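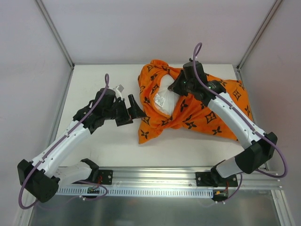

Terkside, September

Home | Posts | Archive | Who is this | Feed

I have earned 2,326 Jims. I want that on the record before I say anything unkind, so you understand I come to the subject as a man of means.

Jims are what you get on Jimden. Jimden, for those of you with hobbies, is a place where you write things and other people press a little chevron, and the chevron turns into tokens, and the tokens sit in a wallet, where you go and look at them. I joined in spring because Pascal Marty told me to. He said it was like blogging except that the money came in. I pointed out that I had been blogging for years with no money coming in and had gotten quite good at it. He sent me the invite anyway.

The first thing I posted was a long piece on mending a garden gate, which I'd worked on for two evenings and which I still think has a decent paragraph about hinges in it. It earned 2 Jims. One was from Pascal. The other was from an account that had upvoted every single post published that hour, including one that just said "test."

The second thing I posted was a complaint about how little the gate piece had earned. That made 200.

So I learned what everybody there learns. The best-paid subject on Jimden is Jimden. Go look at the trending page on any Friday afternoon (that's when the weekly payout is calculated, and when people who have been silent since the last one suddenly discover a passion for commentary). You'll find a post on how to grow on Jimden, a post on why the people who post about growing on Jimden are ruining Jimden, a goodbye letter from someone leaving Jimden, and the same person's thoughts on coming back. Somewhere under that, if you keep scrolling, a woman is writing very well about bees.

I read the bee woman every week. I gave her my full vote once and watched her total not move at all. My vote is worth what my wallet is worth, and my wallet, for all my airs in the first paragraph, is worth a sandwich. A cheap one.

This brings me to Josiane Hervieu, who got in early and holds so many locked-up Jims that when she votes for something the page visibly jumps. People there just call her Hervieu, like a weather system. "Did Hervieu come through yet?" She has never been anything but pleasant, as far as I can tell. She likes travel posts and soup. As a result there is an enormous amount of soup on Jimden. I've seen men who I'm fairly sure had never boiled an egg produce four-part series on stock. I did one myself. Leek and potato. She didn't come through.

You can't blame her for any of it. She bought in when it was cheap, the rules say her taste counts for more, and she has the taste she has. What bothers me is the way the help pages describe it. They say the community decides what is valuable. Well, sure. In the same way that the passengers and the pilot together decide where the plane goes.

Dario Palumbo thinks I'm being unfair and has told me so at length in the comments here, where he isn't paid for it, so he must mean it. His argument is that every publication ever has had somebody rich deciding what gets seen, and at least on Jimden you can look up her wallet. I'll give him that one. I've looked up her wallet. I've looked it up more than I've looked at my own bank statement this year, and I'm not proud of that.

He also says I should delegate. For those who haven't had the pleasure, delegating means you hand over your voting power to a curation service, it votes on your behalf for things it judges to be good, and you get a slice of the curation reward. The big one is called Tedero. Thierry Bailly put me onto it, back in the summer, with the line "you don't even have to read anything." He meant that as the selling point.

I tried it for a month. Tedero voted for a lot of posts. I went through the list one evening with a cup of tea, wanting to see what sort of person I had been in my absence. I had been a person who liked crypto price predictions, photos of sunsets, and a man's daily step count. I had liked his step count every day. I'd liked it within seconds of it going up, too, long before anyone could have taken in the number and been moved by it.

For this I received a few Jims, more than I'd made from writing in the same stretch. I sat there and thought about that. There were people posting automatically, and services voting automatically, and a fee going to each of them for the trouble, and I'd been in the middle of it asleep. Then I took my delegation back, which needs a seven-day cooling-off period, as though I might do something rash with my sandwich.

Pascal Charpentier (different Pascal, I know, I can't help it, they came into my life separately) asked me the sensible question, which was why I was still there. He's never joined anything. He reads this blog by printing it out. And I didn't have a good answer for him. Part of it is the bee woman. Part of it is that the comments under the smaller posts are still people talking to each other, mostly, and some of them know a great deal about gates. And part of it, I'm sorry to say, is the number. I want to see it go up. If I get to 2,738 I move into the next tier, where my votes get a slightly darker chevron. I don't know what the darker chevron does. I've read the help page twice and I don't believe it does anything. I've caught myself working out how many soups away it is.

I did try an experiment last week. I posted the gate piece again, word for word, but changed the title to "What Mending a Gate Taught Me About Growing on Jimden." I didn't add a thing about Jimden to it. It's hinges all the way down. It did fine. Three people told me in the comments that it had really made them think about engagement.

Anyway, the original is still on this site, unpaid, if you want to read about hinges. The comments are open and pressing things does nothing. I may do the second coat on the gate before the weather turns, and there could be a post in that, and I haven't decided yet where it goes.

Print this post | E-mail this post

Recent posts
Leek and potato, a retraction
Mending the side gate
Pascal Marty explains wallets to me again
Things I have signed up for and can't get out of
A short history of my passwords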